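Late release (robot handling)

Last updated Sunday, December 22, 2024
3 min read

Late release, also stuck release or hang-on, is a fault in robot handling where the gripper gets the open command but the object doesn't come free when it should. Mostly seen with open vessels: cups, pots, jugs. Objects tip, drag, or get lifted a second time by one finger. Not the same as a drop, which is loss of grip too early.

The name comes from the Tremitz bench notes, where it was logged as a separate fault starting in February. Before that it went down under "misc. placement." Older logs are hard to compare for this reason.

Usual place task: one straight-sided steel cup, set upright on a shallow tray with a raised rim. The rim matters. A cup let go late gets dragged sideways and the base catches on it.
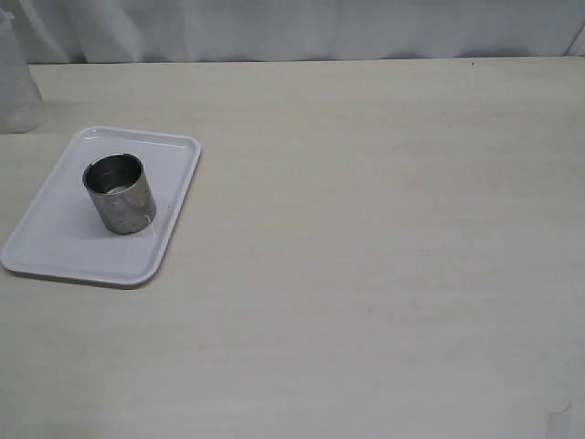

Causes

Pad stick. Soft pads grab smooth metal and hold on after the motor has backed off. Worse with a film of water or soap. Cleaning the pads helps for a while, then it comes back.

Early retreat. The arm starts up before the fingers are fully open. A timing error, and the most common cause in the Tremitz log. The controller counts the command as done when it is sent and not when the fingers get there.

Rim hook. One finger goes inside the vessel, one outside, and the rolled lip of a pot catches on the way out. Large pots are heavy enough to stay put and the gripper takes the load, small ones go over. 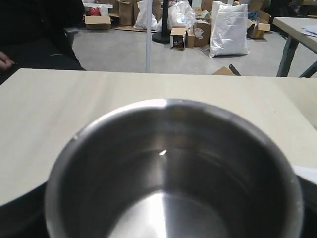
Wide pots also block the wrist camera's view of the table in front, so a bad landing may not be noticed until the arm has moved off. A second fixed camera is the normal fix. Bundorance cells have one as standard, Tremitz ones didn't at first.

Plastic vessels behave differently. They flex. Squeezed walls spring back and push the fingers apart, which sounds good, but a thin cup can spring unevenly and hop. Spouts and molded tabs are the other problem, since a finger closing over one sits crooked and leaves crooked. Approach with the fingers wide and the spout turned out of the closing line.
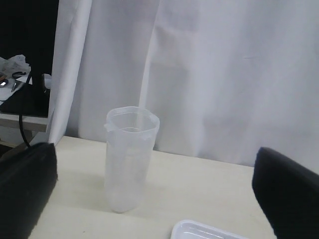
Frosted or clear walls are also hard for depth sensing. A wrong width reading gives a too-tight grip, and a tight grip releases late more often. The Stöcker gripper driver caps closing force for this, default setting 2, though many users raise it and forget to put it back.

Test results

The Tremitz series ran 1000 placements with mixed vessels. 618 were clean on the first try. The rest include every fault type, late release was not broken out by vessel so the number gets quoted wrongly alot.

Safety

Mainly a spill and pinch matter. Liquid left in a pot can run into the wrist connector if the pot is tipped while still hooked. Do not reach in to free a stuck vessel with the drive live. Stop, cut power to the gripper, then support the vessel from below. Anyone seated by the bench should move back first.

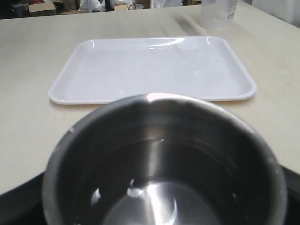 Melur Pangaribuan

Detection and recovery

Compare finger position with the command before any upward move. If the gap is short of target after 3 seconds, hold still and reopen. No shaking, shaking was tried and it throws the cup. Adach firmware does this check by itself, older versions need it switched on in the placement menu.

If the second open fails, the arm should stay where it is and call for a person. Lowering again to re-seat the vessel works for pots on a flat table, less well on a tray becuase the base may be sitting on the rim.

See also: early drop, rim strike, pad wear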